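About us

Hello, and thanks for clicking on the page most people skip! I'm the owner of Tosley, a small tax and bookkeeping practice, and I thought I'd write this bit myself instead of paying somebody to make us sound grander than we are. We do tax returns, VAT, payroll and year-end accounts for people who work for themselves or run a small company. Plumbers, dog groomers, childminders, a couple of wedding bands, plenty of people with a day job and something on the side.

I started Tosley 14 years ago after a long stretch at a much bigger firm, where I spent my days on the accounts of companies whose directors I never met. What I liked was the odd bit of personal tax that landed on my desk, usually from a friend of a partner who had got into a muddle. They'd come in looking dreadful and go out looking ten years younger, and I thought, well, I could do that all day. So I handed in my notice, borrowed a desk from my sister and started ringing round everyone I knew who had a van.

There are four of us now. Two of us look after self assessment and landlords, one runs payroll (and is frighteningly good at it), and one keeps the books for clients who would rather eat their receipts than file them. We all answer the phone. If you ring and ask a question we can't answer on the spot, we'll say so, look it up and ring you back.

People ask where the name comes from and I wish I had a better story. Tosley was the name of the house I grew up in, painted on a bit of slate by the door, and every sensible name I wanted was already taken at Companies House.

What we're like to work with

We charge a fixed fee and you'll know what it is before we begin. No clock running while you tell me about your holiday. A first chat is free and lasts 20 minutes, or longer if you've brought biscuits.

We aren't snobby about paperwork. Spreadsheets are lovely, but so are carrier bags, shoeboxes and photos of crumpled parking tickets sent at eleven at night. If you're behind by a year, or several, please come anyway. I've helped people who were so worried about an old return that they'd stopped opening brown envelopes altogether, and it is nearly always less awful than they'd imagined. Sometimes there's even a refund sitting in there, and those are my favourite phone calls to make.

For bookkeeping we use a program called Zivum, which links up with your bank and lets you snap a receipt with your phone. You don't have to use it. If you've had the same red cash book since you started trading, we'll work from that for as long as the rules allow, and I'll give you plenty of warning when they change.

In 2 of our busier corners, rental income and the building trade, we get a lot of work passed on by Hajdu, the letting agents downstairs, and by Borutden, the builders' merchants on the ring road. We don't pay them for it and they don't pay us. I do buy my paint there. 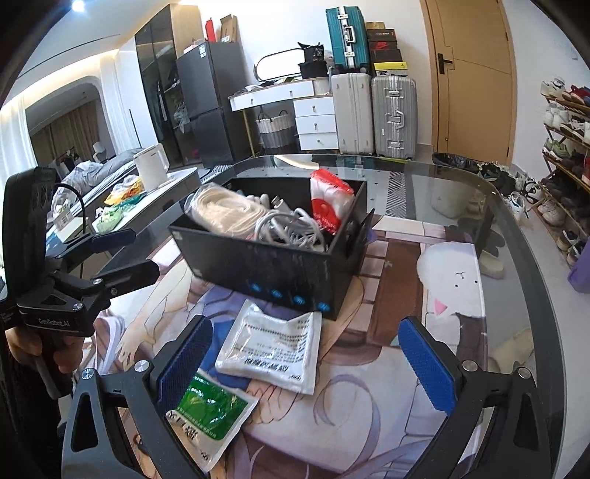 Small packets and a black storage box on a glass-topped table.

When to get in touch

October, if you can bear it! January is bedlam here and always will be, and I'd much rather see you while there's still time to put money aside for the bill. We take on 40 new self assessment clients each year and then close the list, so that the people we already look after get a proper service.

The office is up the stairs beside Hajdu, and we're in from nine until half past five. There's a bell at street level if you can't manage the stairs and one of us will come down to you. Parking is free behind the building after four. Send a message through the contact page or just ring, and tell us roughly what you do and whether you've had any letters from the tax office. Bring the letters too, opened or not.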